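Budgeting for hand-held grippers, second try

I got the budget wrong the first time, so I'm writing down what I'd do now. My original sheet had one line on it for hardware and one for shipping. It should have had a lot more.

We wanted to collect folding and straightening demonstrations with cloth, and the plan was 2 hand-held grippers per station. I priced them from Skuveo and from Bugti. Skuveo came in lower per pair, but cables and mounting plates were extra, and once I added those the two quotes were close enough that lead time mattered more. Bugti said 8 weeks. Skuveo wouldn't commit to a date until July, so I went with Bugti.

The grippers were the easy part. What I had left out was everything around them. Cables wear at the connector, and I hadn't bought any spares. The final bill for small parts on the first station was $923, and I had set aside $400. Most of the difference was cable, brackets and a second order of fingertips after I picked the wrong ones for thin fabric.
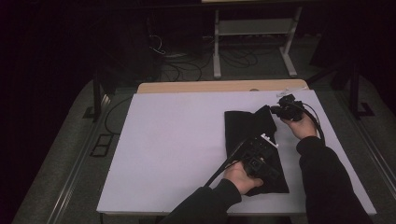
Cloth was another line I forgot. It's cheap, but you need several weights and colors, and dark material gave our tracking more trouble than light material did. I now keep a separate line for it, with enough to replace pieces when they stretch or pick up lint.

Then there's the table. I had planned to use whatever was in the room, and that worked for a while. For the second station I'm putting in a proper height-adjustable one from a used office furniture place in Nondville, plus a plain white cover. Delivery costs nearly as much as the table – I checked twice.

I also looked at leasing through Bruvalov. The monthly rate was fair, but the minimum term was longer than our project, and wear on the fingertips wasn't covered. If you have steady work for a couple of years it might make sense. For us it didn't.

The new sheet has spares as their own section, ordered with the main hardware so we only pay shipping once. I've left the computer off for now. We can run both stations from the one we have, at least until the second set of grippers arrives.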